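Hand tests at Fastau – gallery

On this page we show the comparison of two finger tips, Bindinitz and Nerkurik. Every tip had 200 grasps.
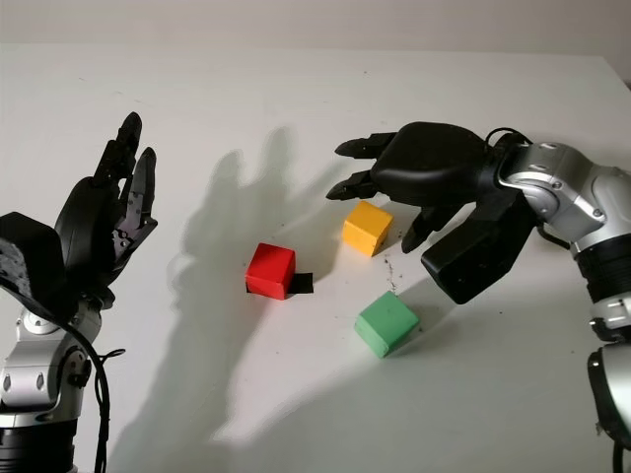
Foam cubes are our first task for every new hand, because foam forgives a bad grip force. We run both arms from the same controller. The red, yellow and green cubes stay close together, so the fingers have little space – this is the difficult part.

The wrist camera helps with the last centimeters.

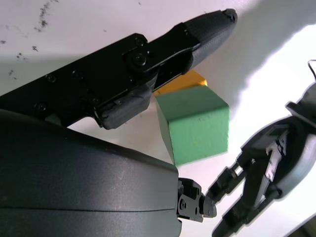 How many grasps were good?
The better tip reached 192, with three drops in the last hour.

Tip wear is checked after each session. 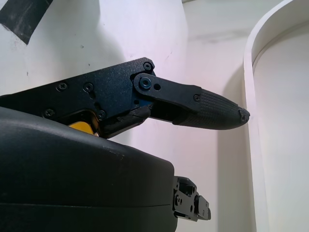
Next gallery: cable routing, November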